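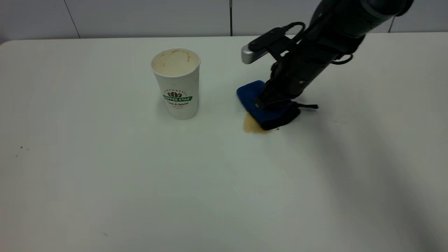 Stalora Building Users Group
Minutes of the meeting held 2019-09-22 in the second floor break room

Present: Manouchehr Kiani (chair), two people from Trikton, one from Brilitz, and the building office. The Chuensuk studio sent apologies and a note, which was read out under item 3.

1. Minutes of the last meeting
Accepted with one correction. The sink repair was paid for by the building office and not by Trikton.

2. Paper cups
The office reported that the last order was 3000 cups and that almost all of them are gone. The order was meant to last until January. Brilitz asked if visitors were using most of them. The office does not know and has no way to find out.

Manouchehr Kiani said the cups themselves are fine and he has had no complaints about leaks. The complaint he gets is about used cups left on tables with coffee residue in the bottom. Milky drinks are the worst for this once they have stood overnight.

There was a long discussion about changing to mugs. Trikton is in favor. Brilitz is against it unless somebody is named to run the dishwasher, as the last set of mugs sat in the sink for days. Agreed to keep paper cups for now and to buy 15 mugs as a trial, kept on the shelf over the microwave.

Lids were also raised. The lids in the drawer do not fit the present cups — they were left over from an older order. Agreed to throw them out.

3. White tables
The note from Chuensuk asked that cups be kept off the white tables when work is laid out on them. Coffee rings come off with warm water if they are wiped the same day, but two older ones have not come off. The meeting did not want a full ban. Agreed wording for the sign: "Please take your cup with you when you leave the table."

Trikton asked for coasters. Not agreed.

4. Trash and recycling
The paper bin does not take coffee cups. They go in the gray bin by the door, emptied first in the sink. The office has found cups in the paper bin again and will put a label on the lid.

5. Coffee fund
The fund stands at 80 dollars after the last milk bill. Contributions stay as they are. Brilitz still owes for the summer and will pay this week.

6. Other business
The break room light by the window flickers. Reported to the office.
The refrigerator will be cleared at the end of the month — anything without a name on it will be thrown out.

Actions
Office: order cups, smallest case available; label the gray bin; look at the light.
Trikton: buy the mugs, up to 60 dollars from the fund.
Manouchehr Kiani: print the table sign and put it up; throw out the old lids.
Brilitz: pay summer contribution.

Next meeting to be set by email.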